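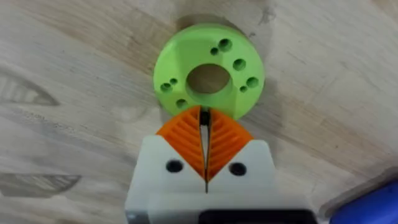
Green ring on the bench, gripper closing in.

Planning and budget FAQ – Findthorpe bench

What should we budget for first?
The arms. Novthorpe allows 48 percent for them.

How many arms do we need?
Two, if one has to hold a part while the other works on it.

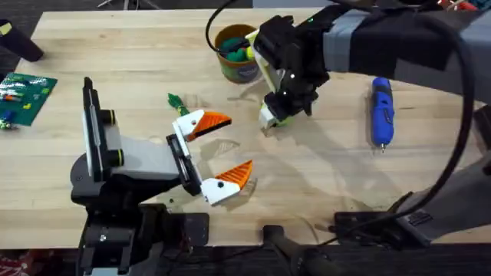 Are fingertips a separate line?
Yes. A Jevow set is $64. Order two spares per gripper. 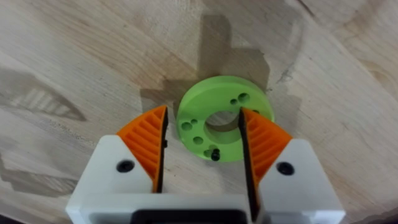

Small hardware gets its own line in the plan. A black screw standing in a green ring looks like nothing on a quote, but kits are $44 each.

Do hand tools go on the same request?
No – send those separately.

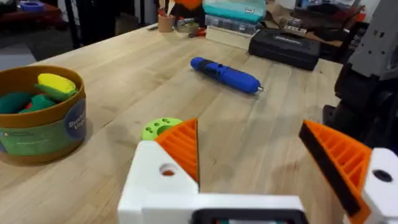
The limit for a separate request is $1,284.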